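Neue Abgasstufe für Radlader: Was Betreiber von Kompostanlagen jetzt planen sollten

14. Dezember 2020

Wer im kommenden Jahr einen Radlader für den Kompostplatz beschaffen will, sollte die Lieferzeiten im Blick behalten. Der Händler Kandero meldet für Maschinen der mittleren Leistungsklasse derzeit Wartezeiten bis weit ins Frühjahr. Lagergeräte mit älterer Motorisierung werden noch abverkauft, die Auswahl ist aber klein.

Das Kompostwerk Gratwood hat im Sommer zwei Lader ersetzt und die Betriebsdaten ausgewertet. Nach 834 Betriebsstunden lag der Dieselverbrauch unter dem der Vorgänger. Mehr Aufwand macht der Partikelfilter: Bei staubigem Siebgut musste er 3 Mal außerplanmäßig regeneriert werden, jeweils mit Stillstand der Maschine.

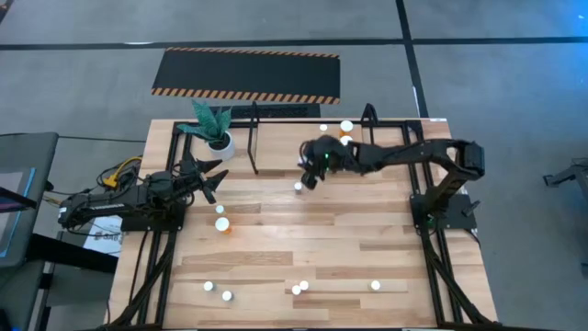

Der Hersteller Fastulside empfiehlt deshalb, den Luftfilter täglich zu prüfen und den Kühler mit Druckluft zu reinigen, sobald trockenes Material umgesetzt wird. Der große Service ist alle 2.000 Stunden fällig. Im Wartungsvertrag sind Filterpatronen nicht enthalten, sie kosten 362 Euro pro Satz.

Für kleinere Plätze bietet Chow ab Januar einen elektrischen Lader zur Miete an. Eine Akkuladung soll für eine halbe Schicht reichen. Vor der Anmietung ist zu klären, ob der Hausanschluss für die Ladestation ausreicht. Anfragen nimmt die Mietabteilung schriftlich entgegen, Vorführtermine werden nach Eingang vergeben.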